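Nenora Forum > Learning from demonstration > Does mixing stations help or hurt?

slowgripper
Hi all, and sorry in advance for the long post, I've had too much coffee! We've been training a two-arm policy on our lid task (pick up a jar, hold it with one arm, twist with the other), and I'd love a sanity check. With 419 demonstrations recorded at one station, the policy does nicely there and falls apart next door. When we pooled demos from both stations and kept the total the same, it got a bit worse at home but much better on the neighbor. I'm inclined to call that a win. Am I kidding myself?

koutsoukos_loop
Lovely result, but I'd be careful. If different people were driving at each station, you may be measuring the people. Some folks pause before the twist and some barge right in, and the policy picks up on that long before it cares about the lighting.

slowgripper
Fair point, and yes, mostly different people. We did swap for the last 2 sessions in December, though I doubt that's enough to untangle it.

mittens_and_motors
I'll disagree with koutsoukos_loop a little (fondly!). We ran something close on the Gadard setup with nearly 500 demos and the same drivers everywhere, and the drop next door was still there. For us it was how the arms sat on the table. Rotating the drivers changed hardly anything.

koutsoukos_loop
Did you retrain from scratch each time, or fine-tune? I've seen fine-tuning hide exactly that kind of driver effect, so I'm not convinced yet.

mittens_and_motors
Fine-tuned, you've got me there. I still think the table matters more, and I'll happily eat my words if a scratch run says otherwise.

slowgripper
Okay, then the plan is 5 seeds from scratch for each mix, and everybody drives at both stations. It'll take a while, so please be patient with me. I'm putting the floor up so you can see how the stations sit next to each other, each under its own black frame with a divider in between.

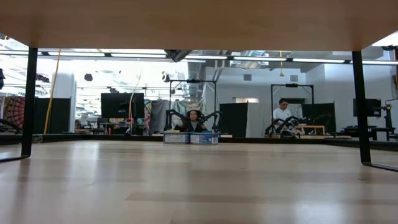
Votbridge Two-Arm Learning Group
Mittens, if you still have your arm mounting measurements, would you post them in this thread? I'd like to try your spacing on the right-hand station once the first seeds are done.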